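Josbridge Léxico: vocabulario de cocina al vapor, español e inglés
Ficha de datos, versión 3
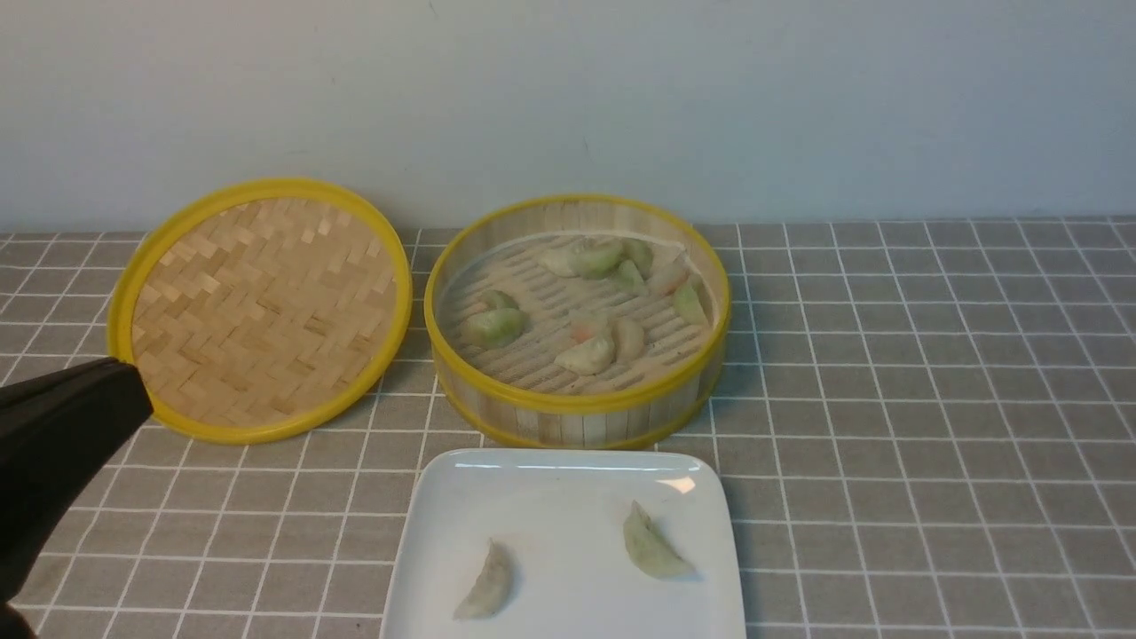

Contenido

Josbridge Léxico reúne 3631 entradas terminológicas sobre utensilios, técnicas e ingredientes de la cocina al vapor. Cada entrada consta de un lema en español, uno o más equivalentes en inglés, categoría gramatical, definición breve y marca de uso geográfico. De ellas, 600 incluyen además una frase de contexto. El recurso es exclusivamente textual.

Estructura de los archivos

lexico.tsv: tabla principal, una entrada por línea, UTF-8, separador de tabulación.
contextos.tsv: frases de contexto, enlazadas por el campo id_entrada.
variantes.tsv: formas alternativas (vaporera, vaporiera, olla vaporera).
CAMBIOS.txt: historial de versiones.

Campos de lexico.tsv

id_entrada: entero, estable entre versiones.
lema_es: forma canónica en minúscula, singular.
equiv_en: equivalentes separados por punto y coma.
cat: s, v, adj o loc.
region: código de país en dos letras; vacío si el uso es general.
def: definición, máximo 300 caracteres.

Procedencia

Los lemas se extrajeron de recetarios y catálogos de menaje cedidos por Sevwood y Holzer. La extracción fue semiautomática, con revisión manual de todas las entradas. Las definiciones son de redacción propia. No se conservan fragmentos de los textos de origen salvo en contextos.tsv, donde figura la referencia.

Cambios respecto a la versión 2

Se fusionaron 110 entradas duplicadas; los identificadores retirados no se reutilizan. El campo region admite ahora varios valores separados por coma. Corregida la codificación de la eñe en variantes.tsv.

Limitaciones conocidas

La cobertura de América Central es escasa. Los préstamos del cantonés aparecen con grafías no normalizadas. «Cestillo» y «cesta» se tratan como lemas distintos, aunque varias fuentes los usan como sinónimos. Los verbos pronominales están pendientes de revisión (marzo).

Licencia y uso

CC BY 4.0. Cítese como «Josbridge Léxico, v3». Para cargar la tabla en Gokedance, seleccionar el perfil tsv-simple y desactivar la detección de comillas.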